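Saisir un bol par le bord : la pince de l'atelier Grimshaw

À Storketdale, l'atelier partagé Grimshaw n'a pas de cellule robotisée. Le bras y est monté sur un chariot à roulettes, alimenté par une prise ordinaire, et travaille sur ce que l'on pose devant lui. Povilas Lūse y développe depuis avril une pince à deux doigts parallèles, nommée Gindex, destinée à la manutention de vaisselle.

Le cahier des charges tient en une page. Les doigts sont noirs, mats, à extrémité plate. La caméra est fixée au poignet, de sorte que les doigts restent dans le champ pendant toute l'approche. Le logiciel de commande, Endale, compte 2329 lignes, dont une bonne part sert à la calibration. 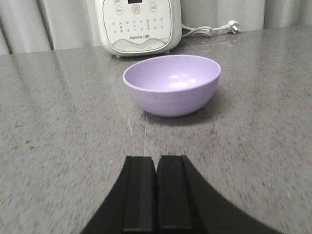
Un bol évasé pose deux difficultés. Son diamètre dépasse l'ouverture des mors, ce qui exclut la prise par l'extérieur. Sa paroi inclinée transforme une partie de l'effort de serrage en glissement vertical. Lūse a donc retenu la prise sur le bord : un doigt à l'intérieur, l'autre à l'extérieur, serrage limité en courant.

La vision est le point faible. Sur un plastique clair et lisse, les reflets se déplacent avec la caméra et le détecteur de contours les prend volontiers pour la lèvre du bol. Un support moucheté ajoute du bruit. « Un filtre plus fort efface aussi le bord. J'ai préféré ajuster une ellipse et rejeter tout ce qui s'en écarte de plus de 2 millimètres », explique Lūse.

L'ellipse donne le centre et l'inclinaison. Endale choisit ensuite le point du bord le plus accessible, oriente le poignet, puis descend par paliers de 5 millimètres en recalculant l'écart à chaque arrêt.
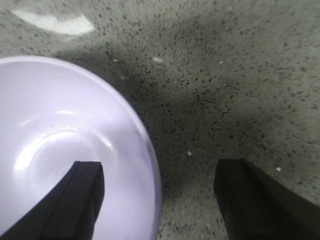
Les deux doigts de part et d'autre du bord du bol.

Le journal de mise au point totalise 222 essais. Près de la moitié des échecs proviennent d'une descente trop courte, le reste surtout d'un doigt intérieur qui touche la paroi avant la fermeture. Un capteur d'effort réglerait le second cas ; il alourdirait aussi le poignet. Lūse teste pour l'instant une surveillance du courant moteur sur l'axe vertical, avec arrêt au premier contact. Les fichiers des doigts sont consultables à l'atelier.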